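About Us

By Eylül Şimşekoğlu | June | 14 comments | 37 shares

Hi, and welcome to Skomska! I'm Eylül, and I started this little kids' clothing company with my friend Muammer Tokgöz after we got fed up with mittens. (If you've ever put mittens on a toddler, you know.) Our first pair had a long knitted cuff that goes on under the coat sleeve, and we made 200 of them in my spare bedroom. They sold out before I'd even finished sewing in the labels.

These days we make mittens, hats, wool socks and a zip-up snowsuit called the Minhas, and yes, the new mustard color is staying! Muammer draws all the patterns. He's nuts about old knitting books – his favorite is from 1851, and the zigzag on our Gitov hat comes straight out of it.
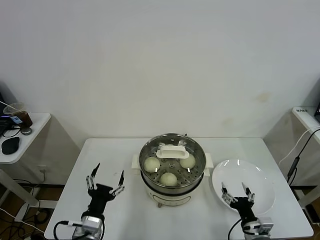
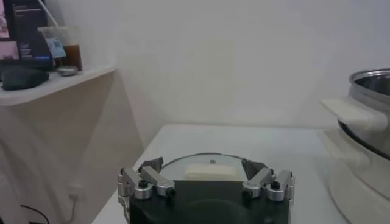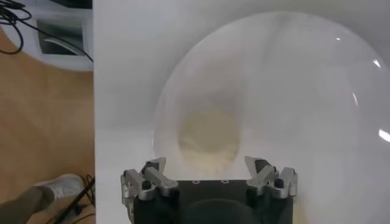

Everything is sewn in our own workshop in Wotutska, in small runs of 600 or fewer, so sizes do go quickly in the fall. If yours is gone, send me a note and I'll put you on the list for the next batch. We fix things too – popped seams, stuck zippers, a thumb that's been chewed through – and the first repair is always free. Sizes start at 3 months, and I'm working on Muammer about adult hats, because you all keep asking!

Share this page | 37 shares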